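About Brirari

G'day, and thanks for stopping by!
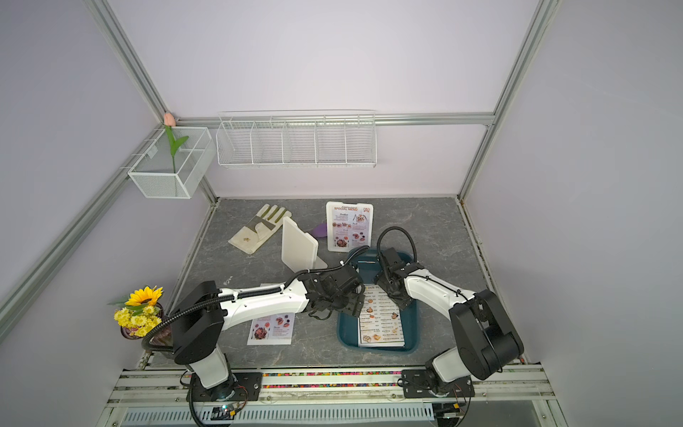 I started Brirari at my kitchen bench in Plorkarville, making marmalade for the neighbours out of whatever fell off their trees. It's still mostly marmalade - Seville when I can get it, cumquat when I can't - plus a tomato relish my mum would call too sweet.

These days there are 2 of us and we do more than 30 flavours over a year, though you'll never find them all on the shelf at once (fruit has its own ideas). Our citrus comes from the Macedo orchard up the road, and they ring me the minute the early lemons colour up, usually in April. I drop everything and go!

We cook in small pots, 60 jars to a batch, and I write the labels myself, so apologies for the handwriting. If you're local, come and see us at the Nelovon growers' market, where there's always an open jar and some toast going. Bring your empties back and I'll knock a bit off the next one. Lids too, if they're not rusty.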